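Variable tempo tracks and the Mernance grid analyzer
Forum: Library Prep and Playback
Started Sunday, November 29, 2020

njaltveit
I'm rebuilding the library for the Siserska show. The folder holds 3,090 tracks, mostly late 70s and early 80s disco and boogie ripped from 12-inch. Mernance wrote a grid for 2,871 of them. The rest it marked "unstable" and left alone.

The ones it gridded are the bigger problem. It takes one BPM value from the first section with a clear kick and projects it to the end. With a live drummer the grid is fine at the intro and badly late by the break. Sync is unusable past the second verse.

Is there a setting for multiple anchors in batch mode, or is it manual only?

octavian_d
Manual only. There is a "dynamic" option under Analysis, but it just lowers the confidence threshold. I tried it in August and got more wrong grids than before.

My routine: anchor on the downbeat of every section change, then check halfway between. If the error at the midpoint is over 20 ms, add another anchor. Most tracks end up with four to six.
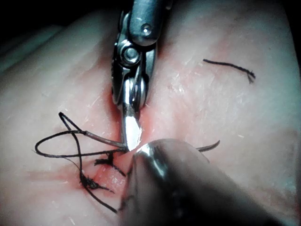

Instrument tip at the incision line

Lock the track afterward, or the next library scan will overwrite the anchors.

eilif_fjeld
Why grid these at all? Ride the pitch fader. A drummer who pushes in the chorus will push in the chorus whatever the software draws over it.

njaltveit
Because the show is prerecorded in blocks and two of us share the library. My co-host uses sync with key lock on, and a wrong grid is worse for her than no grid.

lovisa.s
Check the rips before you blame the analyzer. What deck did you use? I had the same drift on a batch of Brundetti pressings, and it was the belt on my Wallin. Speed dropped a little toward the end of each side. Every rip from that batch slowed down in the same way, including the drum machine tracks, and those should hold one tempo from start to finish.
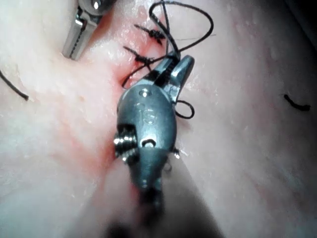 So take a track with a programmed beat, measure the BPM over the first 32 bars and again over the last 32. If the two values differ, the deck is the cause and anchors will only hide it. I re-ripped everything after changing the belt and most of my "unstable" flags went away.

njaltveit
Direct drive, but I'll run the test. I have a few electro sides from the same sessions.

sverre_b
Disagree with Octavian on anchor count. Four to six is too many if you also use key lock. Each anchor is a small step in playback rate when sync is engaged, and on sustained strings you can hear it. I use one at the intro and one where I plan to mix out. The middle of the track can drift as much as it likes.

octavian_d
Only works if you always mix out at the same place. And the step is audible because you are leaving "smooth rate change" at zero. Set it to 300 ms and try again.

sverre_b
It is at 300. I can still hear it on strings. On percussion, no.

eilif_fjeld
This thread is a good argument for the pitch fader.

njaltveit
Test results. Three electro tracks, first 32 bars against last 32: identical to two decimals on all of them. The deck is fine, so the drift is in the playing.

Going with a mix of both methods. Two anchors on anything with long string parts, section anchors on the rest.
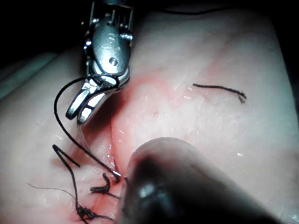

I also found that the batch job skips locked tracks but still rewrites their BPM field in the browser column. The grid itself is untouched. If you sort by BPM, copy the value to the comment field first.

lovisa.s
Same in my version. The column goes back to the correct value when you load the track to a deck.

octavian_d
Not in mine. I have to reload the tags by hand. Which build?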